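Do those "tarnish-proof" basket sprays for wicker do anything, or is it just furniture polish?

Asked in Home & Cleaning – Sep 17, 2025

I've got a few wicker baskets and trays, mostly shallow ones I use for bread and post.
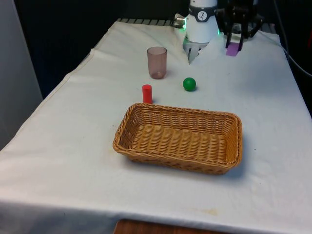 The question

My sister-in-law swears by a spray called Merisis that is meant to "feed" wicker and stop it going brittle. It costs a silly amount for a small bottle and the label doesn't say what's in it, apart from "natural oils". I'm not convinced you can feed something that has been dead since it was cut.

My trays are a few years old and the oldest one has started to creak when I pick it up, and little bits have come off underneath. They live in the kitchen near a radiator. Is it worth buying the stuff, or is there something ordinary I can do? I'd also like to know if washing them is a bad idea, as I've read both. One has a greasy patch from a garlic loaf and it smells.

Poppy Dawber

3 answers

Birutė Ozoliņš
Marked as helpful by 20 people

Save your money. Wicker goes brittle when it dries out, and what it lacks is water. Oil on top makes it shiny and then it makes it sticky, and then the dust sticks to it. I used an oil spray on a log basket one December and by spring it looked like it had grown fur.

Move them away from the radiator first. Then twice a year take each one outside, brush it with a dry paintbrush to get the crumbs out of the weave, and mist it with plain water on both sides. Leave it somewhere airy in the shade until it's fully dry. Don't put it back on the shelf damp or you'll get mould, and that smell is worse than garlic.

For the greasy patch: washing-up liquid in warm water, old toothbrush, wipe off with a clean cloth, repeat. It may take three or four goes. It may never come out completely, depends how long the butter sat there.

All this is for bare willow or cane. If yours are varnished the water won't get in, so misting is a waste of time. Put a drop on the bottom and see if it soaks in or sits there. And if it's made of twisted paper (plenty of cheap ones are) keep it well away from wet. Paper goes fuzzy where it's been rubbed.

The bits coming off underneath are probably already too far gone. Snip them with nail scissors so they don't catch.

Timalon
Marked as helpful by 2 people

I use Danico on mine and it's great, they look like new. Got it for the garden chairs but it does everything. Never had a problem.

Reply from Poppy Dawber: How long have you been using it, and is it safe where you put bread? I looked it up and the tin says outdoor furniture.

Reply from Timalon: since the summer. I put a napkin in

Michailidis

Mostly agree with the first answer, though I'd be careful with "warm water". Some dyed baskets run. Test a corner first, I ruined a tablecloth that way.

I'm also doubtful about the twice a year thing. I have a picnic hamper that was my gran's, must be 50 years old, kept in an unheated box room and never misted once as far as I know. It creaks a bit – they all creak a bit – and it still holds two bottles and a pie. So a creak on its own wouldn't worry me. I would worry if it cracks when you press the rim.

Reply from Birutė Ozoliņš: A cold box room is damper than a kitchen, that's why yours is fine.

Reply from Michailidis: Fair point. Still wouldn't buy the spray.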